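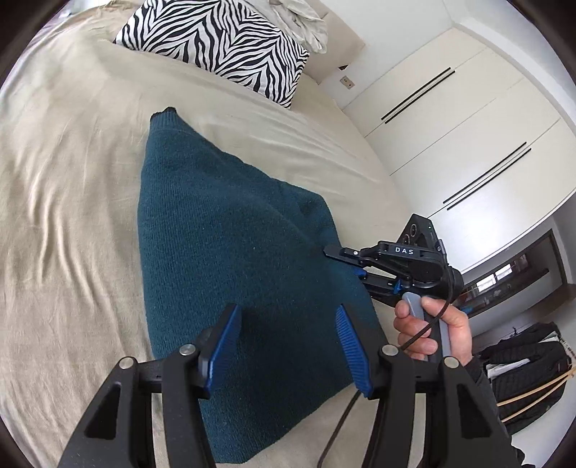 Folding on a bed: project report

Eftychia Manolakis and Gerasimos Tzavaras
Turned in March 24, 2024

What we wanted to know

Does a sweater fold as well on a mattress as on a table? Our class did tables already. We took the bedroom. Beige sheet, dark teal knit, zebra pillow left up by the headboard.

Method

Lay the sweater out, sleeves in, sides in, then bottom up. Smooth with flat hands. Same sweater every time so the yarn is not a variable. Time limit 90 seconds per fold, Gerasimos on the stopwatch. We did not iron the sheet, maybe should of.

Problems so far

Sheet creases. Knit seems to grab the fabric and a ridge comes along with it when you pull. Also edges. One long side can be nearly straight and the other still slants out, and at the lower right corner you see the layers stacked up. Shape ends up four sided but not a rectangle.

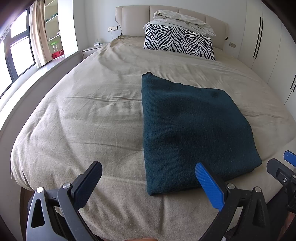

What we think

Table is better for straight edges. Bed is easier on the back if you kneel. Fastest fold was also the messiest, no suprise. Ms. Drakos asked if a firmer mattress would change it, we only had the one.

Still to do

- repeat with a cotton shirt
- try a board under the sheet
- fix the timing table, two rows got swapped
- final version due in May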